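Equipment Plan for a Two-Arm Flower Handling Cell
Project report, section 4: what to buy and what to leave alone 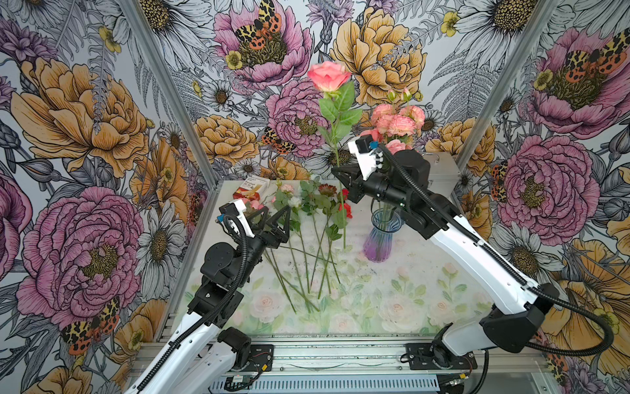 Does the project need a second pair of arms next year? On the numbers we have so far, a second pair would mostly sit idle, and the money is better spent on spares.

The supplier quote from Grarnent assumes we will run both arms all day. Our log says otherwise. We booked 107 hours in the term and the arms moved for 31 of them. The rest went to setup, cable checks and arguing about software. I don't see how doubling the hardware fixes that.

The task is one stem at a time, with one gripper holding a rose upright over the vase and the other open above the table. Artificial flowers keep the running cost close to zero, so they stay out of the budget. Gripper fingers and wrist cables do not. Kulano lists a 30-day wait on fingers — the brochure says "in stock" — and I would plan on about 32.

Inese Grigaitė thinks we should also price a camera upgrade. Maybe. The small modules bracketed to the grippers have not been shown to be the weak point, and I would want a test before a purchase order.

Proposed order: two sets of fingers, one spare cable per arm, one spare camera module. Review in December.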